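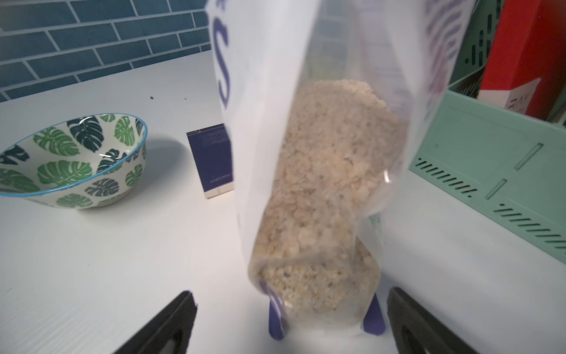 Reviewed by Natalina Messina | Wednesday, April 26, 2023 | Kitchen & Home | 4 comments

Gatora two-finger arm – can it do breakfast yet?

Short answer, sort of. Long answer below, typed fast as the arm goes back tomorrow and I still have to find the foam inserts for the box.

So the Gatora. One arm, two fingers, clamps to the end of a table. You teach it a chore by steering it through the moves with the handset, five or six goes usually, then let it have a try by itself. Price as tested 1,359 with the clamp and the spare finger pads. The bare arm is 1,278 but you'll want the pads, don't be tempted.

I gave it kitchen jobs only. No folding, no hoovering. I wanted to know if it could tidy up after breakfast while I got the kids' shoes on. That's the test. Not chess.

Bags first, since that's where I expected it to fall over. Oats in a big thin see-through bag are a horrible thing to hand to a machine. The weight all drops to the lower half, the plastic creases wherever it likes, and the shape is different every time you put it down. A person just grabs. The Gatora has to decide where to grab and it takes its time. When it pinches the slack plastic up top it does pretty well. When it goes for the fat bit in the middle the fingers push the oats sideways and then it's holding mostly air. Had one bag go over. Oats in the toaster. My fault for leaving the toaster there I suppose.

Pads matter a lot here. The standard ones are fine on card and hopeless on slippery plastic. The grippier spares fixed maybe half my bag trouble, and took two minutes to swap, no tools. Good design, that bit.

Boxes – easy. Anything upright with flat sides, it just does. Small boxes, tall boxes, into the crate, out of the crate. Slow though. I timed nothing properly but I could have made tea, drunk the tea and washed the cup. It got stuck once with a tall one leaning against the crate's rim, kept nudging it, and I had to step in.

Crates with slots in the side are worth a mention. Mine lets a finger tip catch if the arm comes down too near the edge. It doesn't break anything, it just stops and beeps and waits for you. The beep can be turned down but not off. Why.

Bowls – mixed. Lifting an empty bowl by the rim is fine. Lifting a bowl with milk in it, no, not in my house, not yet. I tried it with water over the sink and mopped the floor after. Patterned or plain didn't seem to make any diffrence, nor did the light, which I'd been warned about.

Pouring I gave up on. The manual says open containers are "supported". I'd say tolerated.

Set-up. The clamp is solid, the handset feels cheap. The app wants an account, then wants you to film each practice run, and if you'd like to share those clips it goes through Hovideo, another account. I skipped that part. Updates came down twice while I had it and the second one forgot one of my taught chores. Gone. Taught it again, wasn't pleased. Back up your chores, theres a button for it three menus down.

Noise is OK. A whirr, a bit like a printer thinking. The dog left the room the first day and came back the second.

Compared with the Skutonberg I had on loan last October – the Gatora is slower but much gentler. The Skutonberg crushed a box of crackers and never looked back. It's the better machine for a workshop, I think, sorting hard parts into trays all day. My brother-in-law does packing at Egger and reckons neither would last a shift next to him, and having seen both I beleive him. Soft bags would finish them by ten in the morning.

Good: gentle grip, pads swap fast, boxes every time, clamp doesn't mark the table.

Bad: slow, handset, the beep, full bags, lost my chore.

Would I buy it? No, not at that price, for putting the cereal away. If you like fiddling and you've got a free weekend it's great fun and you'll learn loads about how awkward your own cupboards are. If you want the kitchen clear by half eight, do it yourself for now. I'd look again once they've sorted bags out and the app stops eating things.

Score: 3 out of 5. Was going to be 2 but the box thing really is very good.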